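About Premside

Who we are, and what we keep asking

Premside started with an argument over a dishwasher. Lucrezia Mazza had spent years programming arms that weld and palletize, and she came home one night in December, looked at a sink full of plates and wondered why none of it carried over. She asked a few former coworkers. The argument ran past midnight, and by spring it had an office lease.

We're a small company that tests whether robots can do ordinary chores. Stocking a shelf, facing up boxes, clearing a table, folding a towel, putting the groceries away. We work for people who are thinking of buying or building such machines and would like a straight answer before they spend the money. Sometimes the answer is yes! More often it's "yes, for this box, on this shelf, if you leave the lights alone," and we find that answer just as interesting.

Why shelves?

Shelves are where the home and the shop meet. A kitchen pantry and a corner store ask for nearly the same skills: find the right package, get hold of it without crushing it or knocking over its neighbor, and set it down facing forward. A person does this while talking on the phone. For an arm, a stiff little carton and a soft granola pouch are two different problems, and a tight row of tea boxes is a third one, with hardly any room for fingers on either side. 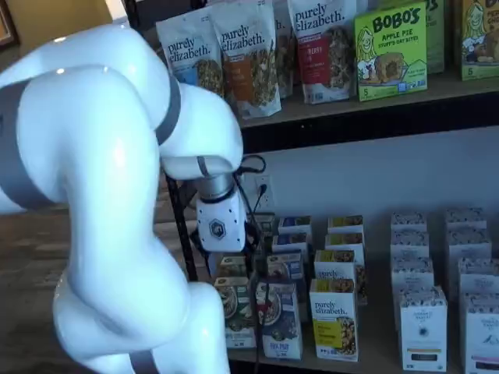
Our longest-running project is called Ferkska, and it's all about this kind of work. We keep a list of 800 short tasks, each written the way you'd say it to a new helper on their first morning – "bring the front box forward," "swap these two," "make room for one more." Each task has a pass mark that we agree on before the robot moves. If it tips a box and then picks it up again, we write down both. We love a good recovery, but a store owner will want to know about the tip.

So, can machines do chores yet?

Some of them, and it's thrilling to watch. Picking up a firm box with space around it is in pretty good shape. Placing it neatly is coming along fast. Reaching into the middle of a crowded group is still hard, and anything that bends, leaks or crinkles is harder again. Speed is the other thing visitors ask us about. On our shelf tasks a person is around 10 times faster than the best run we've logged, and that gap has been shrinking (slowly, but it has).

What we don't have is a machine you could leave alone in a stranger's kitchen. We tell every client that in the first meeting. We also tell them which single job we'd try first, and that's usually the more useful part of the conversation. 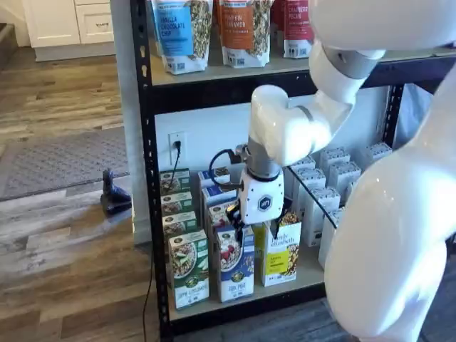 Among the cereal boxes on the middle shelf.

How we work

We use real groceries with their real packaging, bought at retail. Our task sheets, scoring rules and failure notes go to the client in full, including the runs that went badly. Ekanayake, our scoring tool, lets two people mark the same run separately and then shows them where they disagree. Those disagreements have taught us more about what "tidy" means than we ever expected to learn.

We have 3 test rooms at our Drimberg office, and we host student groups when the calendar allows. Bring questions, and bring an awkward package if you've got one. The best so far was a bag of loose marshmallows, and it's now a permanent task.

Page updated 2025-11-20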